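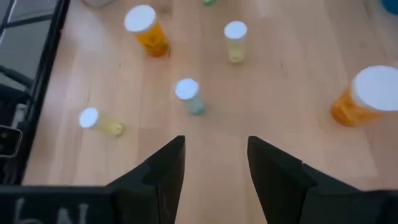
Osamu Ogura reckons colour is a gimmick on a pill bottle, and that a decent label does the same job for nothing. I half agree. The Mivden coloured set cost me 17 dollars in July, and I went in expecting party favours.

The white lids all look alike, so from straight overhead the colours matter less than the listing suggests. Side on, it's a fairer story. Amber, light blue and yellow-green are easy to tell apart, and you can see a bit of what's inside through the tint. The two ambers I'd still label.

Sizes vary more than I'd like. The tall one hogs shelf height, and small items just sit at the bottom of it.

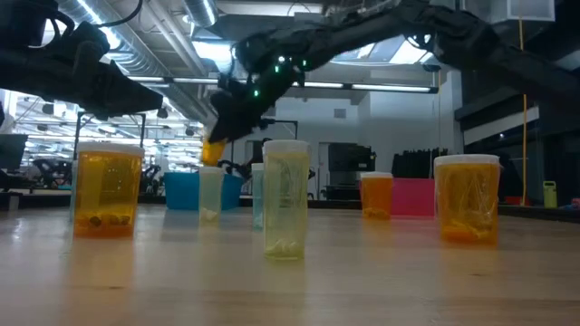 Would I buy it again?

Maybe, at 4 dollars less. Cluvix sells plain ones cheaper, and I own a marker.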